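14 de março de 2024
Caderno da bancada, avaliação do kit Grusteo (par de garras de mão)

Segundo dia com o kit. A Prellgate quer resposta antes do fim do mês: comprar, devolver ou pedir mais prazo. O Heriberto já votou em devolver, mas o Heriberto vota em devolver tudo o que vem com manual traduzido. Na página 14 recomenda-se "apertar com sentimento". Ainda estamos a apurar quanto.

Montagem: 22 minutos da caixa aberta à primeira gravação, contando o tempo à procura da chave sextavada que estava colada por dentro da tampa. O folheto promete menos. As correias de pulso apertam bem e não escorregam, mas deixam marca ao fim de uma hora. A Leidy pediu uma almofadinha por baixo. Anotado para a lista de queixas, que vai comprida.

Calibração dos cubos de marcadores: à primeira no esquerdo, à terceira no direito. Não mexi em nada entre a segunda e a terceira tentativa. Registo o facto sem orgulho.

Tarefas curtas da manhã (pegar, pousar, passar de uma mão para a outra) sem história. Depois do almoço passámos ao cabide, que é o que o cliente da Skornimari pediu: tirar do bengaleiro, voltar a pôr, as duas mãos sempre na barra. 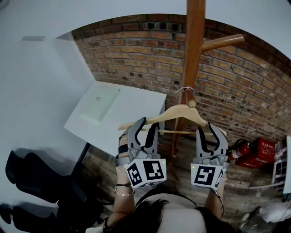
Cabide de madeira no bengaleiro, uma garra em cada ponta da barra.

Gravámos 28 repetições. Ficaram 22 aproveitáveis; nas outras seis o software perdeu o cubo direito quando o pulso rodou para dentro, e a trajetória resultante dá um salto que partiria o braço a qualquer pessoa e o orçamento a qualquer laboratório. O suporte diz que é questão de iluminação. O suporte diz isso de tudo; perguntei pela fatura e quase me responderam o mesmo.

As almofadas agarram bem a madeira. O gancho é que manda na tarefa: se se levanta a barra torta, ele prende no pino e vai-se a ver quem é mais teimoso. A Leidy apanhou o jeito (subir primeiro, só depois puxar) e eu não. Para a próxima série opera ela e eu fico no computador, com ar de quem decidiu assim.

Coisas que o folheto não diz:
- o curso do gatilho é curto, custa fechar devagar;
- exportar uma sessão demora mais do que gravá-la;
- as almofadas de reserva vendem-se à parte, claro.

Preço: 1,780 por par, escrito assim mesmo na proposta, com vírgula. O Heriberto leu um euro e setenta e oito e mudou o voto para comprar. Desfeito o equívoco, voltou à posição inicial. A licença do software está incluída no primeiro ano, e do segundo a proposta fala pouco.

A minha opinião, por agora: o hardware serve, o seguimento do cubo direito ainda não. Se for defeito desta unidade, trocam-na e fico contente. Se for do modelo, voltamos ao sistema Marulanda, que é feio e pesado mas não dá saltos.

Por fazer:
- repetir o cabide com os dois cubos trocados, a ver se o problema muda de mão;
- mandar ao suporte as seis gravações más, com a luz acesa e bem descrita;
- cabide com camisa, se alguém ceder uma. A Leidy já disse que a dela não.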